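In the Building | Work & Tools

Teaching the night robots, one extinguisher at a time

If you've been wondering why your colleagues on the facilities team have been walking the halls with white jaws in their hands, the answer is Drikwood, and it is the most fun we've had with a work project in ages.

Drikwood is our name for the evening rounds project at the Ballard site. By next spring we want a pair of mobile robots to take over the dullest part of the closing shift: putting chairs back, picking up things left where they don't belong, and returning equipment to its hooks and stands. The robots have to learn all that from somebody, and the somebodies are us!

The way it works is pretty simple once you've tried it. You hold the gripper in both hands and do the job you would normally do with your fingers, only slower. The gripper records how it moves and how wide the jaws open, and the folks at Phillips turn those recordings into practice material for the robots. A good run takes less than a minute. A bad run takes less than a minute too, and then you do it again.

We started with easy objects back in April (cups, tape rolls, a great many boxes of tissues) and have now moved on to the awkward ones. Fire extinguishers are the current favorite. They're round, they're smooth, the hose gets in the way, and every one of us goes for a different spot on the first try. Low down by the base is popular on the closing shift, while the day crew swears by the middle.
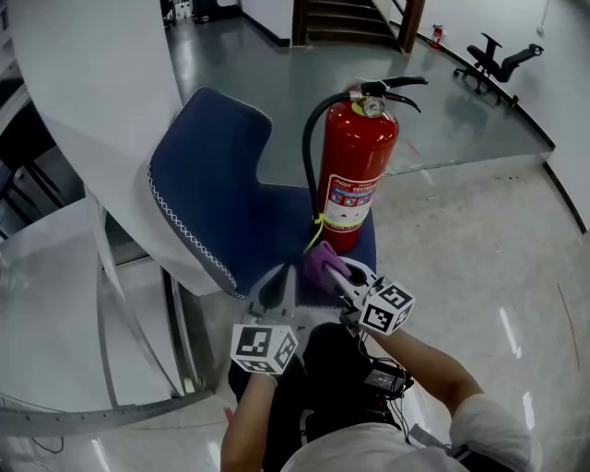

Jaws to the base of an extinguisher set on a blue chair.

So what changes for the people who do this work now? That was the first question at the kickoff, and a fair one. The closing shift stays at nine people. What goes away is the last lap of the building, the one that has everybody bending and carrying when they're already tired. The time goes to the repair list, which has been stuck at 55 open items since winter, and to the monthly safety checks. Those checks stay in human hands. A robot may set an extinguisher back in its place one day, but a trained person will still read the gauge and sign the tag.

The other change is harder to put a number on. People who have done rounds for years are suddenly the experts in the room. When the Phillips engineers wanted to know why a run kept going wrong on the stairs side, it was the closing shift that worked it out (the floor gets slick with glare there under the ceiling lights, and you lose sight of the edge of things). That went straight into the recording guide.

The goal for this round is 4,000 recordings, and each person on the roster is signed up for 200 to start. Sessions count as regular paid hours. If your wrists get sore, stop and swap out, and tell your shift lead so we can shorten the blocks.

Grukelville joins next, with its own hallways and its own odd corners. Anyone there who wants an early turn with the gripper can add their name to the sheet by the break room door. Bring comfortable shoes and a little patience for your first ten tries.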